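Bartosz Duda
2018年2月2日

1/ 这周一直有人问我:机器到底能不能做家务。先给结论:单项动作可以,整件事不行。下面按我们自己的记录说,不引用别人的演示视频。

2/ 任务定义先讲清楚。我们测的是“收拾一张办公桌”:把台灯挪到指定位置,把插线板上的线理好,把散件归到盒子里。熟练的人做这件事不用想,机器要拆成一长串抓取、移动、释放。

3/ 执行端是两指夹爪,控制程序用的是 Bimero,轨迹由 Kosari 那套工具回放和筛选。硬件没有特别之处,市面上买得到同级别的东西。

4/ 刚体的结果不错。盒子、杯子、笔筒,形状固定,质心好估,成功率高,失败也多半是同一类:夹持点偏了,物体在指间转一个角度。这类错误可以靠重新抓取补救。

5/ 线缆是另一回事。盘好的线一碰就变形,抓起来之后末端在哪里要重新估计。一次理线任务我们跑了 30 遍,独立完成的 10 遍,其余的要么把线拖到桌沿,要么夹住了两股而程序以为是一股。
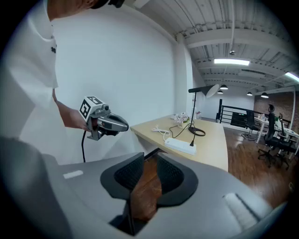 6/ 很多人以为瓶颈在夹爪的力或者精度。数据不支持这个说法。定位误差在合理范围内,夹持力也够。出问题的是状态判断:程序不知道自己已经失败,继续执行后面的步骤,于是一个小错变成一串错。

7/ Amr Zaki 上个月提过一个改法:每次释放之后强制做一次检查,通不过就退回上一步。试了。单步可靠性上去了,整张桌子的用时也上去了,中位数 335 秒。同一张桌子,人用 37 秒。

8/ 所以讨论“能不能”之前要先定时间预算。夜里没人的办公室,慢一点可以接受。换到车间,节拍卡在那里,慢就等于不能用。

9/ 车间的情况。Zarkum 的包装线我去看过,上料和码垛早就自动化了,剩下的人工集中在三处:理线、贴软膜、处理异形退货。和家务里难的部分基本重合,都是软的、缠的、每次不一样的。

10/ 有人拿扫地机器人反驳。扫地机不抓东西,它把问题改写成了平面覆盖。这个思路值得学:与其让机器像人一样理线,不如把线换成带卡扣的短线。Menzies 那边的工位就是这么改的,理线步骤直接取消。

11/ 示教数据的量也有关系,但收益不是线性的。同一张桌子、同一盏灯再录一批,几乎没有提升;换桌子高度、换光照、换线的粗细,提升明显。顶灯在地板和金属件上的反光对视觉估计影响很大,录数据时不要刻意避开。

12/ 还没解决的:透明物体,叠在一起的布料,插拔插头。插头尤其麻烦,拔的时候另一只手要按住插线板,双臂的力要配合,目前的控制频率下容易把整个插线板带起来。

13/ 评论里问什么时候能买到会收拾屋子的机器。我不给年份。可以给一个判断标准:把它放进一间没见过的屋子,不改参数,连续做一周,统计人工介入次数。谁公开这个数,我再认真看谁。

14/ 下一轮测试只做线缆,三种外径,两种长度,失败录像全部保留。结果出来接着这条往下发。

相关内容
夹爪指尖材料对比:硅胶与聚氨酯
Kosari 轨迹筛选的几个参数
为什么码垛比叠衣服容易
双臂标定笔记(二)

本网站使用 Cookie 以改善浏览体验。继续浏览即表示您同意我们的 Cookie 政策。 接受 | 管理设置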